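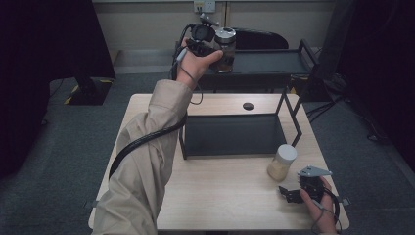
How do you keep jars of powders and spices in order on a small wire shelf?

Put the tall jars at the back and the short ones in front, keep everything you use weekly at hand height, and label each jar on the side you actually look at.

Search this site Go

I've had some form of jar shelf in my kitchen since my first apartment, and I have set one up badly in every way I can think of. The one I use now is a plain wire frame with a solid back, nothing fancy, and it holds most of what I cook and bake with on an ordinary week. My sister-in-law Tomomi Minami asked me to write down how I do it when she moved in January, and her email answer to my email was longer than my email, so I've folded her questions in where they belong.

Set aside an afternoon the first time. After that you'll only be doing little touch-ups, and those take as long as a kettle does.

What you'll want nearby

A small freestanding wire shelf
Clean, fully dry jars with lids that fit
A wide-mouth funnel, or a sheet of paper rolled into a cone
A dry pastry brush
Masking tape and a marker
A damp cloth and a dry cloth
A tray with a lip, for filling over
A kitchen scale, if you like to know what you have

I work at a table away from the stove, and I'd urge you to do the same. Counters are always a little damp, even when they look fine, and powders find the damp. A bare wooden table is lovely for this. If yours has a cable hole in it (a lot of desks do, and plenty of us are using desks as kitchen tables), lay the tray over it before you start pouring. I lost a good heap of mustard powder down one of those and could smell it in the drawer until summer.

Step 1: Get everything out and look at it

Bring every jar, bag, packet and twist of plastic to the table. Yes, the ones behind the oatmeal too. Open each one and smell it. Ground spices that smell of dust will taste of dust, and no shelf is going to help them. Whole spices keep much longer, so give those a second chance — crush one between your fingers before you decide.

Flours and milk powders want a different sort of look. Tip the container slowly and watch how the contents move. Soft lumps that break up when you press them are usually just settling. Hard lumps mean water got in at some point, and I throw those out without much of a debate. If you see webbing or anything moving, bag it up, take it outside, and wipe down the whole cupboard before you go on. It happens to very tidy people.

Try not to make a separate pile of things you feel guilty about. I did that for years. If you haven't touched the carob since you bought it, give it to a neighbor or let it go.

Step 2: Choose your jars

You don't need a matching set! Matching sets are pretty and I understand the pull, but a shelf full of identical jars is a shelf where you pick up the cornstarch every time you want the baking powder. I like two or three shapes. Clear glass with metal lids for anything I want to see from across the room, and light plastic ones with white lids for powders that my son reaches for, and a few small squat ones for spices.

For sizes, 500 ml covers most dry goods that a household of three will get through while they're still fresh. Spices go in the 60 ml size. I bought a box of Fovar jars some years ago and they've held up well, though the lids are a touch slow to start on the thread and you have to back them up a quarter turn first to feel them seat. Jeanie Shearer, who taught me to bake bread and a good many other things, used nothing but old jam jars, and her pantry was better kept than mine has ever been.

Wash the jars in hot soapy water, rinse them well, and leave them upside down on a rack overnight. Then turn them the right way up and leave them a while longer. The shoulder of a jar hides water. If a lid has a liner that smells of pickles, set it in the sun for a day, and if it still smells after that, it's a pickle lid for life and you should use it for pickles.

Step 3: Set the shelf up before you fill anything

Stand the empty frame on the table where you've got room all around it. Press down lightly on each corner in turn. Wire shelves get knocked in the mail and a leg will often sit a hair high; you can usually ease it back by hand if you go gently and stop often. If it still rocks, a folded square of felt under the short leg works just fine and won't show.

Wipe the rods down with the damp cloth and then the dry one. New ones tend to come with a film of oil that leaves gray marks on your lids. Do the back panel too if there is one.

Now put the empty jars on it. I know this feels like a silly extra step, but moving empty jars is quick and quiet, and moving full ones is neither. Check that you can lift each one out without tilting it, and that your fingers fit between the lid and whatever is above. Check as well that the little jars stand level on the wires. Narrow bottoms can straddle a gap and lean, and then one day they go over. A piece of stiff card or a thin cutting mat cut to size gives them a floor.

When you like the arrangement, take the empties off again in order and stand them in the same order on the table. That's your map.

Step 4: Fill

Put the tray down, put the jar on the tray, and put the funnel in the jar. Pour from low down and pour slowly. Powders trap air and puff up, and if you rush it they'll come straight back out at you. Stop halfway, tap the jar on a folded cloth a few times, and then carry on.

Leave a thumb's width at the top. You want to be able to get a spoon in without the flour coming up over the rim and onto the threads, and a gritty thread is the main reason lids won't close properly. Brush the rim with the dry pastry brush before the lid goes on. Please don't use the damp cloth for this part, however handy it is.

Brown sugar is its own creature. Pack it in firmly, lay a scrap of parchment on top, and close it quickly. For sticky things like molasses or malt syrup, warm the bottle in a bowl of hot water first and pour down the side of the jar.

If you're a weigher, weigh the empty jar and write the number on the bottom in marker. Mine with the hinged lid is 349 g, and I know that by heart now, so I can put the whole thing on the scale and know what's left without tipping anything out. Tomomi thought this was going too far until she tried to make a double batch of pancakes with half a batch of flour.

Step 5: Label

Masking tape and a marker. I've used the printed kind and the chalk kind, and the tape wins because I'll really do it. Write what it is and the month you filled it. If there's something you always look up, such as the water you need for milk powder or the soaking time for beans, put that on a second strip lower down.

Think about where your eyes are. On a shelf at chest height, label the front. On a low shelf or in a drawer, label the lid. If you have jars in both places and you swap them about, label both and save yourself the bother. White and pale powders always get a label, every one of them, even the one you're certain about. Salt and sugar have ended more birthday cakes than my oven has.

Step 6: Load the shelf

Start with the heaviest jars at the bottom and toward the back, following your map. Glass goes low if you have small children about. Leave one gap somewhere in the middle. You'll want a landing spot for the jar in your hand while you look for another, and a shelf packed solid is a shelf where things end up living on the counter.

I group by what I make. Baking things sit together, and the soup and stew things sit together, and then there's a corner for whatever we're in the mood for that season. Alphabetical order has its fans. Takeshi Mizuno across the hall keeps his that way and can lay his hand on the turmeric in the dark. I tried it for a month and spent the whole of it wondering if chili was under C or P for powder.

Keep the whole thing out of direct sun and at least an arm's length from the stove. Steam is worse for powders than heat is, so away from the kettle too, please.

A few questions I get

My lids are stuck. Run the lid under hot water, dry it, and grip it with a rubber band around the edge. Next time, brush the threads.

The powder has set like a brick. If it's salt, break it up with a skewer and use it. Most other things are past saving.

Can I stack the jars? Two high if the lids are flat and the bottoms are wide. Rounded lids, no.

Do I need to wash a jar before I refill it? I do if the old stuff was ground spice or anything with fat in it, like nuts or whole-wheat flour. For white sugar I just finish the jar and top it up.

How often should I go through it all? Spring and fall for me. In between, I wipe a jar when I've got it down anyway, and tighten any lid that looks crooked as I pass.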